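The stool came from Grarska on the two o'clock van, and my aunt had already decided it was a bargain. I had my doubts. A white plastic stool is a white plastic stool, whatever the leaflet says, and the leaflet said it would bear a grown man "with confidence".

"Whose confidence?" I asked.

She told me to put a cloth down and stop being clever. The cloth was the black one, never ironed in its life. She wanted the thing turned over so she could see how the legs met the seat. Her last stool, a Vamum, had lasted from December until the twelfth day of January, and she still spoke of it as one speaks of a cousin in prison.
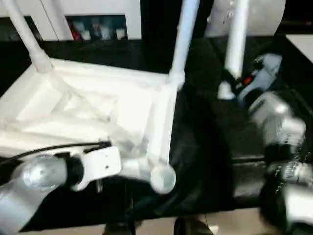

The stool on its back, February 22, 2020.

"Ribs," she said, running a thumb along the diagonals. "The Vamum had no ribs."

"The Vamum had a guarantee."

She ignored that. She tugged at one leg, then its neighbour, and listened — I don't know for what. Plastic doesn't confess.

"It'll do for the kitchen," she said at last.

I said I would go on standing, if it was all the same to her. She went to find the receipt, in case.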